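Sorting Cables With Two Arms: Final Report
Advanced Robotics Elective, Team Karabulut
24/07/2022 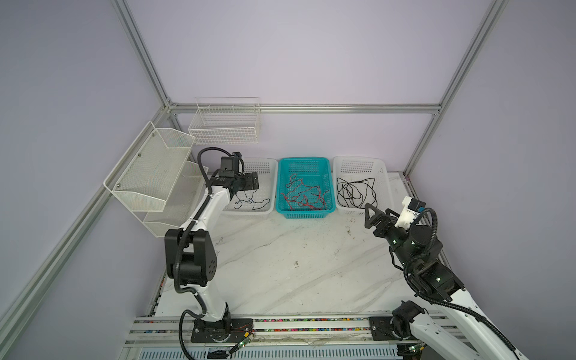 Figure 1. The workcell with both arms and the three cable baskets.

1. What we set out to do

Our school has a drawer of cables. Everyone's school has a drawer of cables. When the elective asked each team to propose a manipulation task with "practical value to the school community," we proposed that two robot arms could take the contents of the drawer and sort them by color into baskets, and then hand any single cable back when asked. The review panel wrote "sounds easy" in the margin of our proposal. We have kept that page.

The project name, Karabulut, was picked from a list of surnames on an old sign-in sheet before we had any idea what we were building, and by the time we wanted to change it, it was printed on the forms.

The goals, as written in the proposal:

Goal A. Pick one cable from a chosen basket and place it on the table.
Goal B. Pick one cable from the table and place it in the correct basket.
Goal C. Pass a cable from one arm to the other without dropping it.
Goal D. Do all of this while nobody is touching the emergency stop.

Goal D was added by our instructor.

2. The workcell

We inherited the enclosure from the previous year's team, who called it Skumomholm and would not tell us why. It is an aluminum extrusion frame with lavender wall panels and a white marble-patterned work surface. The marble pattern looks very nice and was a problem for the vision code, as section 5 explains at some length.

Three plastic baskets stand side by side along the back edge, two white ones with a teal one between them. For the baseline trials, dark blue-and-black cable goes in the left basket, red in the middle and black in the right. There is also a wire basket on the back wall and a mesh organizer with two pockets on the left wall. Our original plan used these for "future cable categories." There were no future cable categories.

Both arms are mounted on the front rail and reach toward the back. Each has a parallel gripper and a small camera near the wrist. The arms run on Trekex, the control software the elective uses for everything. We wrote our own task code on top of it and changed nothing underneath, after one afternoon of changing something underneath.

3. How a pick works

The sequence we ended up with is plain. The arm moves to a hover position above the basket and stops. The wrist camera takes a picture. Our code finds pixels that look like cable, thins them down to lines, and looks for a place where one line runs for a while without crossing another. The gripper opens, turns so its fingers sit across the line, goes down, closes and comes back up slowly. Then the camera takes a second picture and the code decides whether anything is hanging from the gripper.

The first version skipped the stop at the hover position. It saved time and produced photographs of motion blur, in which the code confidently found cable everywhere.

Gripper opening took longer to settle than we expected. If the fingers start wide, they push into the neighboring loops on the way down and close on a bundle. If they start narrow, a small error in position means they land on top of the cable and press it against the basket floor. We now use a wide opening for cable on the table and a narrower one inside the baskets. This was suggested in week one by a team member who was told it would not matter. That team member has asked for it to be recorded.

4. Tests and results

We ran 27 scored pick attempts on the final version of the code, 9 per basket. Before each attempt the cable was lifted out and dropped back in by hand, so that nobody could be accused of arranging it. An attempt counted as a success if the arm raised cable clear of the basket rim and was still holding it over the table.

Left basket (dark blue and black, thin, loosely looped): 8 of 9
Middle basket (red, thin, tangled): 4 of 9
Right basket (black, coiled): 8 of 9

The left and right baskets are respectable and we would show them to anyone. The one failure on the left was a grasp that slipped at the rim. The one failure on the right was a clean grasp of the basket itself, which the arm lifted a short way before we stopped it. The software logged this as a success and we corrected it by hand.

The red cables are another matter. They are thin, there are several, and they spread into loops that cross all over the basket floor. The line-finding step needs a clear run of cable between crossings and in the middle basket there often isn't one. On three of the failed attempts the code reported no valid grasp and the arm went home, which we consider dignified. On the other two it pulled up the entire tangle. We argued over whether that was a success, given that the cable had certainly left the basket, and decided that the task says one cable.

Goal C, the handover, worked in rehearsal and was not scored. The two grippers have to agree on where the cable is between them, and cable hangs differently depending on where it was picked up. With a short stiff cable the second arm found it. With a long floppy one the second arm closed on air and both arms then held perfectly still, as if waiting for somebody to bring it up.

5. Problems, in the order we met them

Marble. The work surface has gray veins. A gray vein is long, thin, curved and darker than what is next to it. To our first detector this was a cable, and for most of a week the left arm kept trying to pick up the table. We fixed it by recording a picture of the bare surface from each hover position and subtracting it before looking for lines. It works as long as the arm stops in exactly the same spot each time, so we wrote a check for that too.

Perforated baskets. The holes in the basket floors make a grid, and a cable lying across a grid shows up as many short pieces with gaps between them. Joining pieces that point the same direction mostly solved it for the dark cables in the white baskets. Red on teal turned out to be the easiest to see by color and the hardest to pick up, so good vision bought us very little there.

Conduit. Each arm carries its wiring in a black corrugated conduit that loops away from the arm. In certain wrist poses the loop dips into the camera's view. It is black, flexible and cable-shaped. The right arm, whose whole job was finding black cable, spent one session showing great interest in its own. We now mask out that corner of the picture and avoid the two worst wrist angles.

Arms meeting. The middle basket can be reached by both arms, and our early code let both try. Nothing broke - the safety stop did its job - but the noise brought in people from the next room. The rule since then is that one arm must be back on its own side before the other may enter the middle. It is slow. A team with more time could plan both motions together, and we wish them well.

Beads. There is a strip of small colored beads along one of the rail channels at the front. It has nothing to do with cables. The color detector picked out the red ones as a very short red cable, so the front edge is now outside the search area.

6. Compared with the plan

Our proposal had the handover finished by November and the rest of the year set aside for "speed improvements." In November we were still subtracting marble. The speed improvements consist of removing a two-second wait that someone had added for debugging and forgotten.

We also planned to bring the system to the Flulesberg student showcase as a live demo where visitors would ask for a cable by color. We took the demo in the end but only offered dark blue and black. Visitors asked for red almost every time.

7. What we would change

Use a depth camera, or at least take pictures from two hover heights, so the code can tell which loop lies on top. Most of the middle basket failures come back to this.

Give the gripper fingers a softer surface. Hard fingers on thin cable hold well until the cable rolls.

Try a shake. When people pull one cord from a tangle they lift a bit and jiggle it, and we never gave the arms anything of the kind.

Put down a plain mat.

8. Files and handoff

The task code, the basket position file and the bare-surface pictures are in the team folder under Karabulut. The pictures are only good for the current table position. If anyone moves the table, even a little, retake them all before running the pick routine. The folder called "old" contains the detector that picks up the table. Please don't delete it, as one of us is using it in a presentation.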